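Fureck bringt Greifer-Nachrüstsatz mit Handgelenkkamera in den Verleih

10.01.2025 | Robotik, Handhabungstechnik

Der Systemanbieter Fureck nimmt einen Nachrüstsatz für Leichtbauarme in sein Mietprogramm auf. Das Paket trägt die Bezeichnung Fulter und umfasst einen Zweifingergreifer, eine Kleinkamera für das Handgelenk, eine Steuerbox und eine Aufzeichnungssoftware. Zielgruppe sind Labore und Entwicklungsabteilungen, die Handhabungsaufgaben in Haushaltsumgebungen erproben und dafür keine eigene Sensorik aufbauen wollen.

Der Satz wird über einen Zwischenflansch am Arm montiert. Strom und Daten laufen über getrennte Leitungen, die außen am Arm geführt und mit Klettbändern fixiert werden. Eine innenliegende Kabelführung ist nicht vorgesehen. Fureck begründet das mit der Austauschbarkeit: Ein defektes Kamerakabel lasse sich ohne Demontage des Greifers wechseln. Im Gegenzug muss der Anwender bei großen Drehwinkeln der letzten Achse selbst für genügend Kabelreserve sorgen. Das Handbuch enthält dazu eine Tabelle mit empfohlenen Schlaufenlängen je Armtyp.

Die Mindestmietdauer beträgt 12 Monate, alternativ sind 18 Monate mit reduziertem Monatssatz möglich. Im Mietpreis enthalten sind ein Satz Ersatzfinger und 2 Kalibriertermine vor Ort. Die Kalibrierung von Kamera zu Greifer wird bei jedem Fingerwechsel erneut fällig, kann nach Angaben des Anbieters aber auch vom Anwender mit der beiliegenden Mustertafel durchgeführt werden. Für die Fingerbeläge nennt Fureck eine Standzeit von rund 2000 Greifvorgängen. Ersatzbeläge sind einzeln lieferbar, die Finger selbst nur paarweise.

Die Software zeichnet Kamerabild, Gelenkwinkel und Greiferöffnung mit gemeinsamem Zeitstempel auf. Eine zusätzliche Umgebungskamera kann eingebunden werden, gehört aber nicht zum Lieferumfang. Exportiert wird in offene Formate. Eine Cloudanbindung ist optional und im Auslieferungszustand abgeschaltet. Vertrieb und Erstinstallation übernimmt im süddeutschen Raum die Firma Obeidat, für die übrigen Regionen ist das Applikationszentrum Steltholm zuständig.
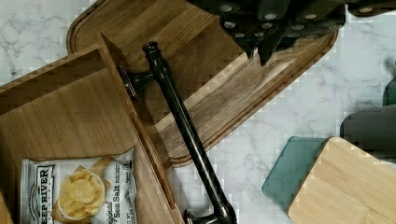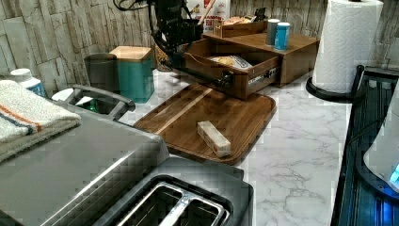

Arbeiten an der Küchenzeile: Blick vom Handgelenk (oben) und Umgebungsansicht (unten)

Bei der Auslegung der Kamera hat sich Fureck für einen kurzen Abstand zum Greifer entschieden, was die Auflösung im Nahbereich verbessert und das Sichtfeld begrenzt. Für das Greifen selbst reicht der Ausschnitt in der Regel aus, für die Planung der Anfahrt oft nicht. Die Handgelenkansicht gibt den Aufdruck der Chipstüte und die Maserung des großen Schneidbretts wieder, während erst die Umgebungsansicht zeigt, wie der Greifer an der Vorderkante der offenen Schublade steht und was sich dahinter an der Wand befindet. Anwender mit engen Arbeitsräumen sollten die zweite Kamera deshalb von Anfang an einplanen. Für blanke Flächen wie Edelstahl oder polierten Stein empfiehlt das Handbuch eine feste Belichtungszeit, da die Automatik auf Reflexe mit Helligkeitssprüngen reagieren kann.

Bestellungen werden ab sofort angenommen. Eine Variante mit Kraftmessung in den Fingern ist für Juni angekündigt, bestehende Mietverträge können dann gegen Aufpreis umgestellt werden. Die Steuerbox bleibt dieselbe, benötigt jedoch ein Firmware-Update. Preise nennt Fureck auf Anfrage.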